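News > Local Business > Workspaces

Last updated: 12/12/22

Old Herrera print works to reopen as shared workspace in May

The former Herrera print works is getting a second life, and what a second life it will be! Local developer Fernico has confirmed that the two-storey brick building will reopen in May as Drusto, a shared workspace with room for 130 members, a street-front café and a proper bike store out the back.

The ground floor will be mostly open plan, with long tables under the original sawtooth roof. Upstairs there will be 23 private studios, ranging from a snug single to a corner room big enough for a small firm. Fernico has kept the old goods lift too, and it will be back in working order for anyone hauling samples, stock or a drum kit up to the first floor.
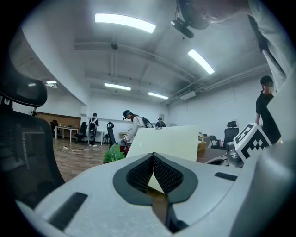
A black mesh office chair at the left edge of the frame.

Best of all for those of us who love the old place, the painted Herrera sign on the laneway wall is staying put. It has been cleaned by hand and will be lit at night, so the faded red lettering should be readable from the tram stop again. The colour is gorgeous up close.

Furniture maker Skamutell is fitting out the ground floor, using floorboards salvaged from the bindery for the café counter and the reception desk. There was plenty of timber left over, and the offcuts are going to the community garden across the road for raised beds.

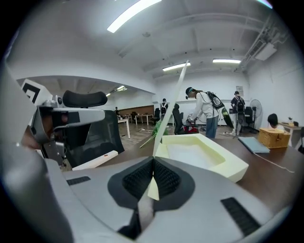 Membership will be offered by the day, month or year, and 12 desks will be set aside at half price for people in their first year of business. That's a terrific move for a neighbourhood full of talented people working from kitchen tables. The café will be open to everybody, members or not, from seven each morning.

Neighbours can have a look at the plans in the library foyer until the end of the month. Expressions of interest for studios open in the new year, and anyone after one of the laneway rooms should get in early, as there are only two with a balcony.

Filed under: Business, Heritage, Around Town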